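The Clolgate Number
a short story

Radka Softić had until noon to turn a robot into a number.

The form had one box. Total request. Under it, in smaller type, justification, and that box was bigger, which was the insulting part. She had a cold coffee and a spreadsheet with 13 rows. Row one, arm. Row two, gripper. Row three, second gripper, because grippers. After that it got vague.

"Put sixty," Văn said from the doorway.

"Sixty what?"

"Thousand. They'll cut it to 45. Everyone knows they cut it to 45."

"I need 45 to be real though."

He shrugged and ate somebody's crackers. Easy for him. Văn fixed things. He didn't have to ask for them.

She went out to the table to think. One pair of jeans, folded, elastic waist to the right. Petix, the laundry service, wanted jeans by November. Shirts were fine, towels were fine, towels were practically free. Jeans were where the budget went.

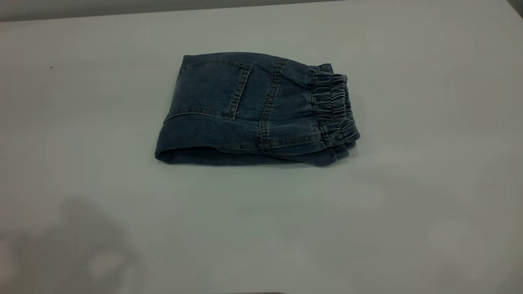
Row Four, 9:20

Table. Did they need a new table? The Gusow people sold one with legs you could adjust and a price you could not. She typed it in. Deleted it. Typed it in at half and wrote "used?" next to it.

Row five, cameras. The small kind, for the wrist. She'd asked for two last year and gotten one and a nice email. Now she pulled up the close view and sat there with her chin on her fist. Denim, denim, gold thread, a dark place where the seams came near each other. Was that a gap or a fold? She had been looking at pants for three years and she coudn't say. How was the software supposed to say.

"That's your justification," Văn said, behind her again.

"What is?"

"You squinting."

She wrote it down, more or less. Current resolution requires operator judgment at seams. It sounded expensive. Good. 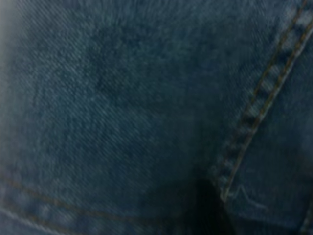 Garment Handling Group – Clolgate Works, Second Floor

That was the header the template put on every page, in a gray nobody had chosen. She had tried once to change it and the whole form had gone sideways.

10:45. Spare parts. Finger pads, screws, cable. Always cable. Last year she left cable off because it looked petty next to an arm, and then they spent the spring borrowing it from the Gusow loaner and giving it back and borrowing it again. This year cable got its own row. She gave it 20 percent over and did not feel bad.

Service contract. Ugh. The Gusow rep had called it peace of mind, twice, and both times she heard the price go up. Văn said he could do the service himself.

"And if you leave?"

"Am I leaving?"

"I don't know. Are you?"

He looked at the crackers. "There was a call," he said. "From Petix. I haven't called back."

So that was a thing now. 11:10 and that was a thing. She looked at row eleven, which said SERVICE and then nothing, and it seemed to her a stupid way to find out what a person cost.

"When were you going to tell me?"

"After the form."

"Why after?"

"Because you'd put me in it."

She laughed, which she hadn't meant to do. Then they went back out to the table, neither of them suggesting it, and he brought the arm in over the jeans from the right, down near the waistband, slow, the little green light on. He always held his breath for this part. She had never told him he did that. 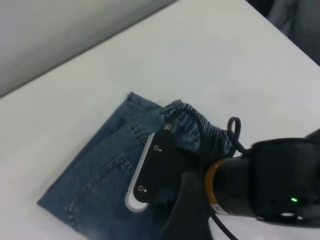
"Elastic's the hard bit," he said finally. "It bunches. Whoever does this after me, tell them it bunches."

"Tell them yourself."

"Radka."

"I'm putting in for the contract," she said. "Full price. And the second camera, and your cable. If you stay I'll spend the contract on a chair for you, a real one, with arms."

"You can't move money between rows."

"Watch me."

11:52. She typed 60 and the three zeros, and in the big box she wrote four lines about seams and one about elastic. There was a blank for key personel. She put the cursor in it and turned the screen so he could reach the keys.

He wiped the crumbs off his hands first.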